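From: Bohdana Bilyk
To: Pleltska users list
Date: March 22, 2018
Subject: Re: [pleltska] grasp ranking on mixed bins

> We see good numbers with Nigam on rigid parts, but with soft objects
> the first grasp is often refused by the planner. Did anyone retrain
> only the ranking step, and how much data was needed? We have Kalotent
> labels from July but they are all boxes and cans.

Hello all,

Yes, we tried this. We kept the Nigam proposals as they are and retrained only the ranking on 338 of our own attempts, added to the 3,000 which come with the package. The training takes over two hours on our machine, so it is easy to repeat.

The test set is mixed on purpose. We put a glove-like fabric item, a toy eggplant, a plastic bottle and a small packet in one gray bin, and the KUKA arm picks until the bin is empty or the planner gives up. After every pick we save the depth image and the full list of candidates, also the refused ones.

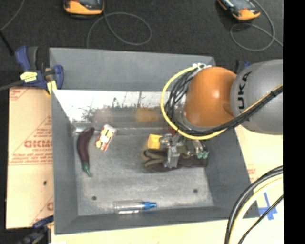 The refused candidates were the useful part for us. In the old ranking, fabric got a high score near its border, where the depth is noisy, and the planner then rejected the pose for being too near the wall. With the new ranking the score moves to the middle of the object. For the bottle I see no clear change. Transparent plastic gives holes in the depth image, and the ranking can not repair this.

One warning – if you use the Astance filter before the proposals, switch off its smoothing. It makes thin objects melt into the floor, and we lost many days with this.

About your Kalotent labels: I would keep them, but with a lower weight. I can send my config file if it helps. Which gripper opening do you use?

Best regards,
Bohdana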